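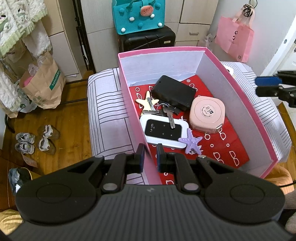
Re: [swaplist] odds and ends boxes, May pickup
Posted by: hudemley_annex, 9:40 am

> On the boxes for the May table, can everyone say what's going
> in theirs before drop off? Last time we had three boxes of
> chargers and no idea what went to what. Also is the pink box
> yours or does it belong to the Trukent shelf? And does
> anybody know whose keys turned up at Yuen hall.

Quick one before I run out the door.

Pink box is mine, yes. Cardboard, open top, red lining with the little white glasses printed on it. Please dont bin the box when its empty, I want it back. The Griletel one with the torn lid you can toss.

In it right now:

- pale yellow starfish. free to whoever, my kid has moved on to rocks
- pale pink case, round lid, label says 02. Goes with 01 which is still at my place somewhere, will bring if I find it. Dont split them up
- the black rectangular thing. No charger, sorry
- bunch of keys, silver ones. NOT for the table!! Mine, shed and bike, they live in there so I don't lose them. Will take out before drop off. Someone please remind me

There's a small device with a screen under the keys too, white, keeping that for now, still deciding.

Keys from Yuen hall, no clue. Not mine, see above. Try the lost and found drawer by the coat hooks, or put a note on the Trukent shelf where people look.

Chargers: agree it was a mess. Can we do one bag per charger and masking tape with the name of the thing on it. I have almost a whole roll left, will leave it on the table. If you don't know what it goes to then it goes in the cable bin, end of story.

Drop off, I can do after 8 in the evening but not before. Side door sticks, push low. If I'm not there leave boxes under the table and not on the chairs, the chairs are needed for the morning.

Oh and somebody asked for shallow boxes, I have a few more flat ones in the garage, no linings though. Plain brown. Say if you want them adn I'll throw them in the car.

More later, gotta go

3 replies | 0 shares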